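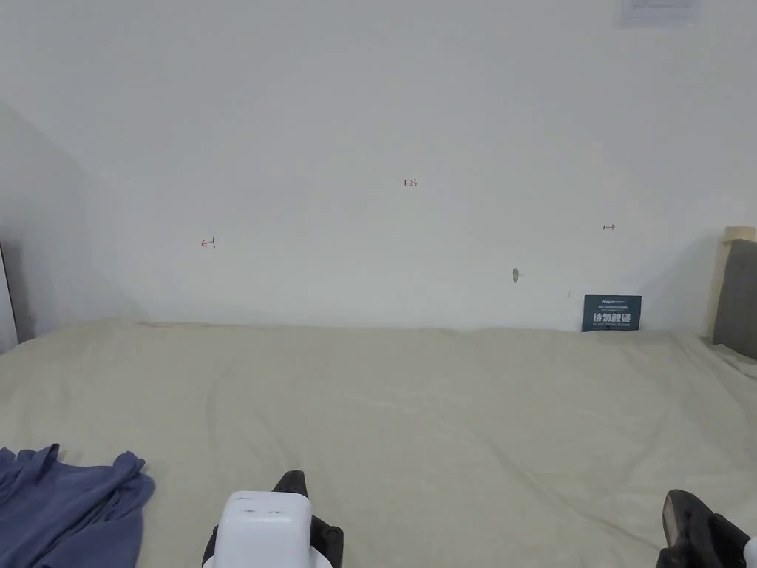
Turbidity readings drifting on a tube sampler, Trimmont Brook

Daichi Kuroda

We sample Trimmont Brook at 11 points between the weir and the allotments, using a turbidity tube for the quick check and a bench meter for the record. Since October the two have disagreed at the lower points. At point 9 the tube suggests fairly clear water and the meter gives 44 NTU. Upstream of the footbridge they agree. 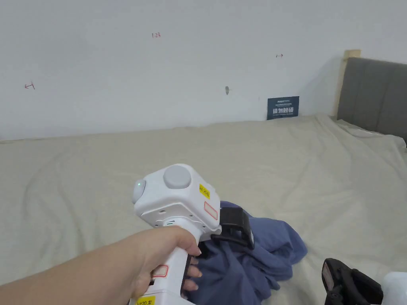
The meter was calibrated against fresh standards before each session. Samples travel in a cool bag and are read at home in the evening. Has anyone had the same thing on a slow, silty reach?

Chie Tanabe

How long between filling the bottle and reading it? Fine silt settles in minutes and clumps over several hours, and neither state matches what was in the brook. Invert the bottle gently ten times, wait for the bubbles to clear, then read. Do not shake it. Air bubbles scatter light and push the figure up.
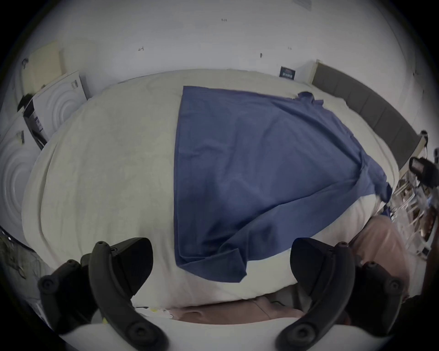

Check the vials as well. A scratched or badly wiped vial can add several NTU, though it will not explain 44 on its own. Take three readings, turning the vial slightly each time, and log the middle one. If they spread by more than 20 per cent, replace the vial.

The tube is read by eye and depends on daylight. If the lower points are under trees, use the same reader and stand with your back to the sun.
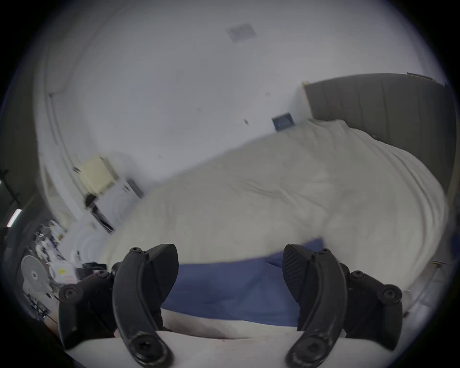 Gripper fingers, left and right

sondus_reach

Same at ours last year. New bottles fixed it, no idea why. Also look at conductivity, we had 479 below the culvert and it was a drain.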